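Ulgate trial shifts fridge load away from evening peak

Households in Ulgate will be offered a lower overnight electricity rate from October under a trial run by the network operator Vetano. The scheme covers 300 homes on the Droltach substation, where demand between 5pm and 8pm has come close to the rated limit in each of the past two winters.

Participants will be fitted with a Zoëga plug-in controller, which sits between the wall socket and the fridge or freezer. The unit delays the compressor start by up to 26 minutes when the substation signals high load. It does not cut power to the lamp or the thermostat, and it releases the delay if the temperature inside rises above a set point.

Vetano said an earlier bench test logged 1656 delay events over 14 weeks. Nearly all ended on the timer, with the remainder released early on temperature. Most early releases were recorded on older appliances with worn door seals.

Homes with an integrated fridge can take part only if the socket is reachable without removing a cupboard panel. Absorption fridges and units used to store medicines are excluded.

The operator advises residents to check seals before installation, keep the rear grille clear of dust and leave a gap between food and the back wall. Shelves should not be lined, as this restricts the movement of cold air — a common cause of uneven readings in the bench test.
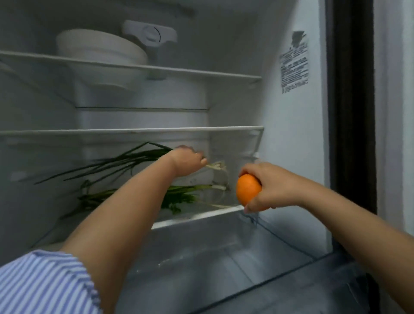
Applications close at noon on the last working day of the month. Results will be published after the winter readings have been checked.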